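# About our workshop

Gostlow is a shared workshop for people who build robots and small automatic machines in their free time. We are located on the ground floor of a former printing house in Jirnedholm, and we have 30 members.
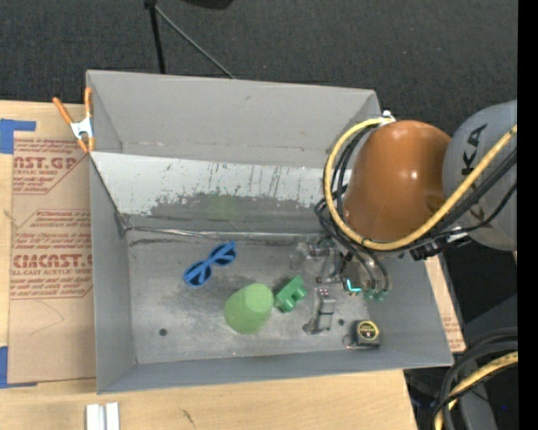 The workshop started in December, in a garage which was too cold for the glue to harden. Four of us wanted to build a machine that can take mixed objects out of a container and sort them. None of us could do all of the work alone. One knew welding, one knew electronics, and two of us wrote software for our living and had never held a drill in a serious way. We rented our first room the next spring, and since then the sorting project is still our main project. We call it Feng.

## What we build

Feng is a picking station. The task is easy to explain: there is a bin, there are things in the bin, and the arm should take them out one after another. For a child this is five minutes of play. For us it has been several years of evenings, and we are still not satisfied with it.

The bin is a gray metal one and it stands on a light wooden tabletop. We hold things in place with what every workshop has, so you will see a spring clamp with orange handles on the corner and blue tape on the acrylic sheet next to it. The sheet still has its paper on. We take the paper away only when a part is finally cut and fitted, and many of our parts are never final.

The arm is a KUKA. The cables are routed on the outside of it, the yellow one and the black ones, and each time somebody changes the gripper, this person must also check that the cables have enough length for the last joint to turn. We wrote this rule on the wall after we had pulled out a connector twice in one month.

For the objects we use normal things from the house. Sunglasses, a cup, a toy building block and a tape measure are good teachers. A tape measure is compact and heavy, and it likes to slide. Sunglasses are light and they have many holes and edges, so the gripper must decide where to go. We ask new members to bring one object from home which they believe will be difficult. The shelf with these objects is now quite full.

Beside Feng there are smaller projects. One group makes a machine for watering seedlings. Another repairs old plotters and has made one of them draw maps. There is also Dasport, our little control box for stepper motors, which we designed for our own use. Other workshops asked for it, so we now make it in small series and sell it at the cost of the parts plus a little for the rent. Until today we have sent out 900 of them.

## How we work

We are open on three evenings in the week and the whole day on Saturday. Each member has a key after the first two months. Before this, you work together with someone who has one.

Some rules we take seriously:

- When the arm has power, one person stands at the stop button and does nothing else.
- Long hair is tied, and loose sleeves are rolled up.
- The bin area is changed only by the people who are on the list for that evening.
- Every change of the gripper is written in the book, also the small ones.
- Tools go back to the wall before you go home.

The book is a paper book. We tried a shared file, but people forgot it. Now the book lies beside the keyboard with a pen on a string, and the entries are much better. Some of them are also quite rude, but they are useful.

## Money and rent

Gostlow belongs to its members. We have no owner and no investor. The monthly fee pays the rent and the electricity, and the income from Dasport pays for materials. Last year we spent 2,000 euros on aluminum, cables and acrylic, and 1,000 euros on a better air filter for the room with the saw. Students pay half the fee.

We do not take orders from companies. Sometimes we are asked to build a machine for production, and we are thankful for the trust, but we don't have the insurance or the time for it.

## Visit us

Guests are welcome on Saturday afternoons. You don't need to know anything about robots. Please wear closed shoes, and please come by the entrance in the yard, as the street door is blocked by our metal rack. Children can come with an adult and may choose which object goes into the bin next.

If you want to become a member, write to us first and tell us what you would like to build. It can be a very small thing. We answer in English or in the local language, normally within one week.

Page last changed: 10/04/2018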